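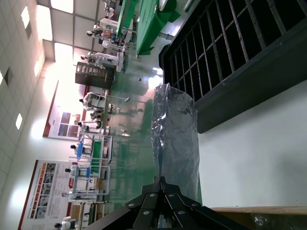
Ferry search on your site: the questions I get most

I'm Darius, and I look after partner sign-ups for Norkeck, the ferry ticket feed. I wrote this page because I was typing the same answers into emails every week (sorry if you got one of the grumpy ones). Last updated Sunday, October 1, 2023.

What do I get when I sign up?
A key for the test server and a key for the live one. The test server has made-up sailings on it, so book as many pretend cabins as you like! I once filled a whole boat with pretend dogs.

How many ferry lines are in there?
115 at the moment. Most are small island routes, plus the big overnight boats everyone asks me about. Fenari joined in May and their cabins show up the same way as everyone else's now, bunk types and all.

Can my users take a car?
Yes, but you have to send the length and height with the search. If you leave them out you get foot passenger prices, and then people turn up at the port with a camper van and a very cheap ticket. Please don't do that to them. Trailers go in as a separate item.

Do you handle the payments?
Up to you. You can send people over to our checkout and take a commission, or charge the card yourself and we bill you every 2 weeks. I usually tell small sites to start with our checkout and switch later if they feel like it.

How long is a price good for?
Eight minutes from the moment you ask for the quote. After that, ask again. Don't store prices overnight, they go stale fast in summer.

What about bikes and pets?
Bikes, yes, nearly everywhere. Pets depend on the line, and I wish they'd all agree on what a "small dog" is. Check the pet field on each sailing and show your users the note that comes with it, word for word.

A sailing got canceled. Who tells the passenger?
We send you a message and you pass it on, unless they booked through our checkout, in which case we email them ourselves. Refunds follow the ferry line's own rules. Vītola is quick with theirs. Others take longer, and I can nag but I can't do magic.

Can I show four languages on one site?
Sure, send the language code with each request. Port names come back translated where we have them. Nulville is just Nulville in all of them.

Who do I write to if I'm stuck?
For anything with code in it, Sigita Dambrauskienė on the tech desk (paste the request ID into your message, she'll ask for it anyway). For contracts, commission and general moaning, write to me.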